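Search this forum
Search titles only
Advanced

We use cookies to keep you logged in and to remember your settings. Accept / Find out more

Finger pads for parallel grippers: knurled rubber or the smooth foam stuff?

mossandsolder
Right, I've been going back and forth on this for weeks and I need other people's opinions before I spend any more money. Two arms, parallel grippers on both, a little wrist camera on each. The job is soft goods mostly: mesh, cloth, thin plastic bags, plus the odd skinny thing like a pen. I've been running the Calik pads (the knurled ones) and my mate at work swears by the Kusus foam ones, which are dearer, 32 quid a set against 14. Has anyone run both on the same arm? I'm mainly after grip on thin fabric, and how long they last before they go shiny and useless.

tinribs
Foam. Knurled rubber is lovely for about a fortnight and then you're chasing slips for the rest of the month. I did 459 picks on a set of Kusus in March with a cotton tea towel and they were still fine at the end. The Caliks started dropping the towel well before that.

Dénes Szalai
Have to disagree with tinribs here. Foam squashes, so on a thin mesh you lose all feel for how closed the gripper is, and the controller thinks it has hold of something when it's only holding its own pads. I had this for ages with the Fomberg controller until I turned the closing force down, and then of course it dropped everything. With knurled rubber at least the width reading means something.

Also, mossandsolder, what closing force are you on? And are the pads the same age on both fingers? I've seen people swap one and leave the other.

mossandsolder
Good questions! Force is at the default, which on the Fomberg is a bit fierce I think. And no, they're not in the same state, you've caught me out. One pad is scuffed right up with the texture gone patchy, and the one opposite still has nearly all its dots. I hadn't thought that would matter much because the fabric's pinched between them anyway, but I can see how the worn side would let it slide.

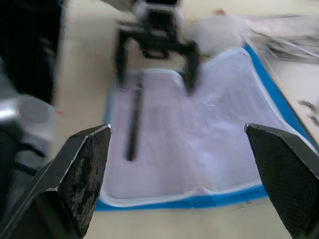
What I've mostly been doing is the mat with the blue edge, where one arm comes down and pinches a bit of the mesh while the other waits its turn. It's a pig of a thing to grab. Flat mesh gives you nothing to get hold of, so you have to push a wrinkle up first and then close on the wrinkle, and if the tips come down a whisker too high you get air. Too low and you're scraping the table. I've been slowing the last bit of the descent right down and it does help, though it makes the whole routine painfully dull to watch.

Then there's the thin black rod, which is the other half of the problem. The knurled pads are great on it, no complaints at all. It's only the cloth they struggle with. So whatever I pick, I don't want to lose the rod.

tinribs
Well there you go, one bald pad. I'd still go foam but I'll admit it's not a fair test until you've got a fresh pair on. Foam is fine on a pen by the way, it just sort of swallows it.

kettle_bytes
Swallows it and then lets it rotate! I had a Kyei arm doing pens into a cup and with foam they'd swing round every time the arm stopped. Went back to rubber the same afternoon. Different pens, different arm, so take that how you like.

Also, is your camera any use when both arms are moving? Mine smears so badly I gave up using the wrist view for anything except the last couple of centimetres.

mossandsolder
Same here, kettle_bytes. My own fingertips come out sharp enough because they travel with the camera, but the other gripper is a big smudge whenever there's any speed. I've shortened the exposure once already. More light might be the next thing, although it's pretty bright on that table as it is.

Dénes Szalai
Before you buy a lamp, see if the camera is on auto exposure. Mine kept quietly putting itself back on after every restart and I spent an evening blaming the lens. A fixed, short exposure with the gain up gives you an ugly, grainy picture, but the edges are where they should be.

For the pads I would do it like this. New Caliks on both fingers, 100 picks on the mesh at your current force, then the same again with the force down by a third. Write down the misses separately from the slips. A miss is your descent height and no pad on earth will fix it.

tinribs
That last bit I do agree with, annoyingly.

kettle_bytes
Clean the pads as well. Bit of isopropyl and a lint-free cloth. Mesh sheds more than you'd think and it packs into the knurling.

mossandsolder
Ooh, I haven't cleaned them once. Oops. OK, plan is: new Caliks both sides, clean them between runs, lock the exposure, then do Dénes's two lots. If I've any patience left after that I'll borrow the foam set from work and run those too, so tinribs can have his moment. Will post the numbers in here when I've got them.

tinribs
I'll be waiting. Do the rod with the foam as well please, I want to know about this swinging business.

Sign up to our monthly newsletter for new threads and member builds. Enter your email address
Subscribe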